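FOR RELEASE: March 25, 2021

Vindley reports method for learning household tasks from hand-held gripper recordings

Policies trained on demonstrations from ordinary rooms transfer to a fixed arm without on-robot teaching

NIMSIDE – The manipulation group at Vindley today released a technical report on a method for training robot arms from demonstrations recorded with a hand-held gripper. The report covers data collection, the alignment procedure and test results on 6 everyday tasks, among them drawing water from a dispenser, opening a cupboard door and moving a cup from a counter to a tray.

The method, which the group calls Kamath, addresses a known problem in learning from demonstration. Data gathered by steering a real arm is clean but slow to produce, and most of it comes from one laboratory bench. Data gathered by hand is quick to produce and can come from any room, but the hand moves in ways an arm cannot follow, and the position of the tool has to be recovered after the fact.

Kamath works in two stages. In the first, the path of the gripper is estimated from its wrist camera and inertial sensor, with printed square markers used to fix scale and to correct drift. In the second, each recorded path is checked against the joint limits and speed limits of the target arm. Segments that the arm could not carry out are re-timed. Segments that still fail after re-timing are dropped, and the remaining parts of the demonstration are kept if they contain a complete grasp or a complete release.

"Earlier work in our own lab threw out the whole recording when one part of it was too fast," said Muthu Panicker, who leads the group. "We lost a lot of good grasps that way. Working at the segment level kept most of them, and the policy did not seem to mind the gaps."

Data for the report were collected at 58 sites, including offices, lobbies, shared kitchens and private homes. No changes were made to lighting or furniture. Operators received a one-page instruction sheet and a short practice period, and were told to carry out each task at the speed they would normally use. The sheet asks operators to begin each recording with the marker in view of the camera and to hold still before the first movement.

A single policy was trained on all tasks together. Its inputs are the current wrist image, a short history of gripper positions relative to the present one, and the opening width of the fingers. It does not receive a map of the room or a model of any object. The output is a short sequence of relative motions, of which only the first part is carried out before the policy is run again.

Evaluation took place in a test room in Nimside that was not used for data collection. The group ran 248 trials on a fixed six-joint arm made by Zangate, using cups, doors and dispensers that do not appear in the training data. The policy completed 164 of these trials. A trial was counted as complete only if the object ended in the required state and the arm returned to its rest position without an operator stopping it. No partial credit was given.

Failures were sorted by hand after the tests. The most common type was a grasp that closed too early, short of the object. The second most common was contact with a surface below the view of the wrist camera, chiefly on tasks that require the tool to reach into a recess. Dispenser tasks account for a large share of this second type. The taps on a floor-standing dispenser are set back in an alcove, and the approach angle has to be chosen before the tool body hides part of the opening.

"The dispenser was the task we argued about most," said Aishwarya Amin, a research engineer and first author of the report. "The motion is small, but the tap is low and set back. Large clear bottles are also hard on the tracking. Reflections shift as the tool moves, and the estimator can take them for fixed points. We now mask those regions before the path is computed."
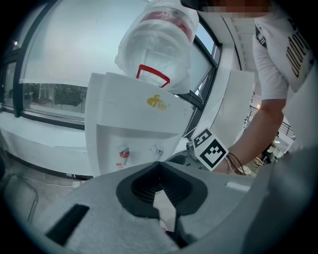 Wrist-camera view at a water dispenser, with the square marker at right and the gripper body in the foreground.

The report also describes a test of how the variety of sites affects the result. Policies were trained on equal amounts of data drawn from fewer locations and compared with the full version. Those trained on fewer locations did worse on unfamiliar objects, with the largest drop on cupboard doors. Adding more recordings from a site already in the set had little effect once each task had been covered there several times.

Sumathi Pai, who designed the comparison, said the result has changed how the group plans its collection work. "We used to book a site for a full day. Now we would sooner visit more places and leave after the first couple of hours," she said.

Several limits are noted. The method has been tested on one arm only. It does not handle tasks that need two hands, and it has no sense of force beyond the current drawn by the finger motor. Recordings made in very dim rooms were excluded, as the path estimate was not reliable. Faces of people in view are blurred before any image is used for training or printed, and the effect of this step on the policy was not measured separately.

Krishnamoorthy Iyengar, who oversees testing at the Nimside room, said the next round of trials will add a mobile base and a wrist force sensor. That round is planned to begin in October. The same tasks will be repeated first, with the same scoring rule, so that the two sets of results can be compared directly.

The technical report, the operator instruction sheet and the segment-checking code are available from Vindley on request. The recordings themselves are not part of this release – consent terms differ from site to site and are still under review.

About Vindley
Vindley is a research company based in Nimside. It develops methods and software for robot manipulation in homes and workplaces.

Media contact
Prakash Achari
Communications, Vindley

###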